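안다노(Andano) 물품 진열·보관 구역 안전점검표 및 의견

점검 장소: 에스트포트(Estport) 2층 진열 구역
점검일: 2020년 10월 14일
점검 구분: 정기 점검(월 1회)
적용 양식: 코블리(Covetley) 시설관리 서식, 진열대·바닥·벽체용
판정 표시: 양호 / 주의 / 조치 필요 / 해당 없음

1. 바닥

1-1. 바닥 판의 들뜸, 꺼짐
판정: 양호
의견: 손으로 눌러 보고 모서리를 따라 한 바퀴 확인함. 흔들리는 곳 없음. 대리석 무늬라서 실금과 무늬가 구분이 잘 안 됨. 다음 점검자는 눈으로만 보지 말고 손톱으로 긁어 턱이 걸리는지 확인할 것.

1-2. 표면 미끄럼
판정: 주의
의견: 표면에 약간 광택이 있음. 마른 상태에서는 문제없으나 물걸레 청소 직후에는 미끄러움. 청소 후 마른걸레로 한 번 더 닦는 것으로 정함. 왁스 사용 금지는 그대로 유지.

1-3. 바닥과 벽이 만나는 틈
판정: 조치 필요
의견: 구석 기둥 아래쪽에 어둡고 고르지 않은 틈이 있음. 부스러기가 들어가기 쉬운 자리임. 진공청소기 좁은 노즐로 먼저 비우고 틈막이재로 메울 것. 틈막이재는 회색으로 신청함. 지난번 투명 제품은 가장자리가 금방 누렇게 변해서 다시 쓰지 않음.

1-4. 바닥에 방치된 물건
판정: 주의
의견: 진열할 물건과 관계없는 소품은 점검 전에 치워 두기로 했으나 잘 지켜지지 않음. 4-3 참조.

2. 벽체

2-1. 벽판 고정 상태
판정: 양호
의견: 주황색 벽판과 파란색 벽판 모두 밀었을 때 유격 없음. 상단 고정부는 발판을 놓고 확인함.

2-2. 벽판 표면
판정: 양호
의견: 주황색 면에 작은 점 같은 얼룩이 몇 군데 있음. 중성세제로 닦을 것. 알코올은 색이 빠질 수 있으므로 사용하지 않음. 뒤쪽 판에 세로로 내려오는 가는 검은 선은 손상으로 기록하지 말 것.

2-3. 판 아래쪽 모서리
판정: 주의
의견: 뒤쪽 주황색 판의 왼쪽 아래 모서리에 아주 작은 흰 흠이 있음. 날카롭지 않아 당장 조치하지 않고 다음 달에 크기를 비교함. 커졌으면 모서리 보호 테이프를 붙일 것.

2-4. 구석 금속 기둥
판정: 양호
의견: 기둥을 잡고 좌우로 흔들어 확인함. 하단 금속 부속이 돌아가지 않음. 세로 홈에 먼지가 쌓이므로 마른 솔로 쓸어 낼 것. 젖은 걸레를 쓰면 홈 안에 물기가 남음.

3. 선반

3-1. 수평 및 흔들림
판정: 양호
의견: 흰색 2단 선반. 수평계로 위 칸과 아래 칸을 각각 확인함. 네 귀퉁이를 차례로 눌렀을 때 뜨는 다리 없음.

3-2. 선반 표면
판정: 주의
의견: 위 칸 왼쪽 가장자리 근처에 희미한 회색 자국이 있음. 닦아도 남으면 자국 위치만 적어 두고 더 문지르지 말 것. 거친 수세미를 쓰면 광이 죽어 교체해야 함.

3-3. 적재 무게
판정: 양호
의견: 코블리 서식의 한 칸 기준은 3,000g임. 건면 봉지 몇 개로는 기준을 넘지 않음. 병이나 통조림을 같이 올릴 때는 반드시 저울로 재고 올릴 것. 무거운 것은 아래 칸부터.

3-4. 선반과 벽 사이 간격
판정: 양호
의견: 80mm 이상이면 통과. 뒤로 떨어진 물건을 손으로 꺼낼 수 있어야 하므로 벽에 붙이지 않음. 선반을 옮긴 뒤에는 다시 잴 것.

4. 진열 물품

4-1. 포장 상태
판정: 양호
의견: 스파게티 봉지 다섯 개를 바닥에 나란히 놓고 하나씩 뒤집어 확인함. 터진 곳, 접합부 벌어진 곳 없음. 봉지 끝을 잡고 들면 면이 한쪽으로 쏠려 비닐이 찢어지기 쉬움. 가운데를 받쳐 들 것.

4-2. 표시 사항
판정: 양호
의견: 상표가 섞여 있음. 노란 봉지는 PASTA TIME, 윗부분이 짙은 파란색인 봉지는 ankara. 투명한 봉지는 흰색 영양성분표가 붙어 있어 그쪽을 앞으로 돌려 놓기로 함. 유통기한은 봉지마다 따로 읽고 재고표에 옮겨 적음. 재고표 번호 872.

4-3. 물품 외 소품
판정: 조치 필요
의견: 은색 손 마이크가 바닥 앞쪽에 놓여 있음. 식품과 같은 면에 두지 않기로 되어 있으므로 콘도리(Condori) 보관함 88번 칸으로 옮길 것. 굴러서 앞으로 떨어질 위험도 있음.

4-4. 물품 배치 순서
판정: 해당 없음
의견: 점검 시점에 아래 칸이 비어 있어 판정하지 않음. 면류는 길이 방향을 맞추고 봉지 끝이 선반 밖으로 나오지 않게 놓을 것. 나오는 경우 대각선으로 돌리지 말고 아래 칸으로 내림.

5. 조명 및 통로

5-1. 조도
판정: 양호
의견: 구석까지 봉지의 작은 글씨를 읽을 수 있음. 바닥에 반사가 조금 있으나 작업에 지장 없음.

5-2. 통로 폭
판정: 양호
의견: 상자를 든 채로 지나갈 수 있음. 빈 상자를 통로에 쌓아 두지 말 것. 지난 점검에서도 같은 지적이 있었음.

6. 조치 목록

- 기둥 아래 틈 청소 후 메움: 10월 안에 완료
- 손 마이크 이동: 점검 당일
- 벽판 모서리 흠 비교: 다음 정기 점검
- 선반 위 칸 자국 닦기: 다음 청소 때
- 물걸레 청소 후 마른걸레질: 청소 안내문에 추가

틈막이재가 늦게 들어오면 임시로 천 테이프를 붙이되 벽판까지 올라가지 않게 할 것. 떼어 낼 때 주황색 도장이 같이 일어난 적이 있음.

7. 첨부 사진

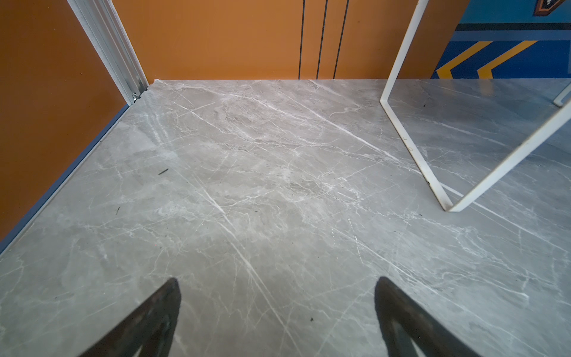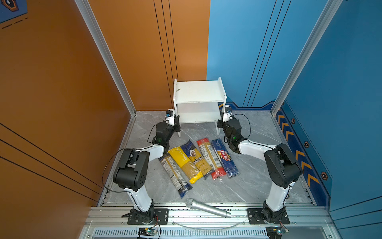
사진 1: 구석 기둥과 바닥 틈(1-3, 2-3, 2-4). 사진 2: 선반, 스파게티 봉지, 손 마이크(3-2, 4-1, 4-3).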